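01.11.2022

So, wieder am Cembalo aus Palma gesessen, und ich bin ganz zufrieden! Die neuen Kiele von Peletti sprechen im Bass viel williger an als die alten, nur oben klirrt es noch (3 Springer hängen, die nehme ich mir morgen vor). Stimmung steht jetzt auf 415, das Kammerorchester Todow will es im November für die Generalprobe haben. Luftfeuchte in der Werkstatt 70 Prozent, viel zu viel, da zieht mir der Resonanzboden wieder hoch.
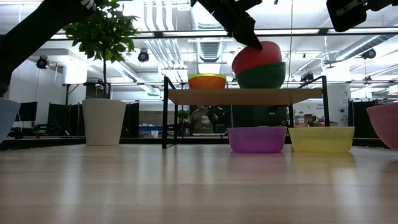
Den Filz von Skovton bitte nicht mehr nachbestellen, der dämpft mir zu weich und das tiefe F singt ewig nach. Lieber noch mal den festen probieren.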